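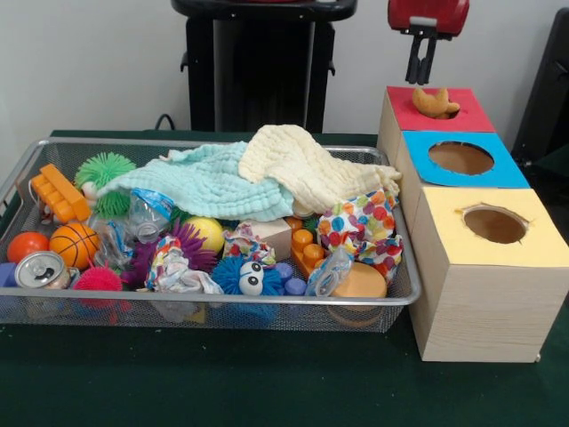 Basket to box, 299 times

July entry, posted 20 July 2025 by Yetunde Ekwueme

Print this post | E-mail this post

So I passed 299 recorded examples last night and I'm still grinning! If you're new, I'm teaching an arm to pick things out of a messy wire basket and put them in boxes, and the teaching is all done by me driving it through the job over and over while Fitum (my logging script, named after a typo I got fond of) saves every move.

The target is 800. My first plan was 100, which seemed like plenty back when the basket held only wooden cubes and balls. The model trained on those was lovely with cubes and balls and completely lost when I threw in a washcloth. So now the basket gets everything: spiky rubber balls, a soda-type can, a crumpled water bottle, muslin cloths heaped over the top so that half the toys are buried. I love the blue fuzzy one with the googly eyes, and I try not to pick it first every time, because the model will learn my favorites too.

The boxes have colored paper on top, red, sky blue and yellow, with a round hole in each. I cut the holes myself and the yellow one came out a bit ragged. Small plush toys like to hang up in the red box, with part of them sticking out of the hole, and I've decided those count as long as the fingers let go cleanly. I mark them "partial" in the log so I can pull them out later if I change my mind.

What I've changed since the last post:

- I reshuffle the basket after every 2 picks.
- Slow, fumbly grabs stay in if I recover from them. The recoveries are gold!
- Cloths get pinched near a fold, never at a flat spot.

Next up is clear plastic, which I keep putting off. Training run by October, I hope.

Filed under: Robot Arm Diary, Teaching by Doing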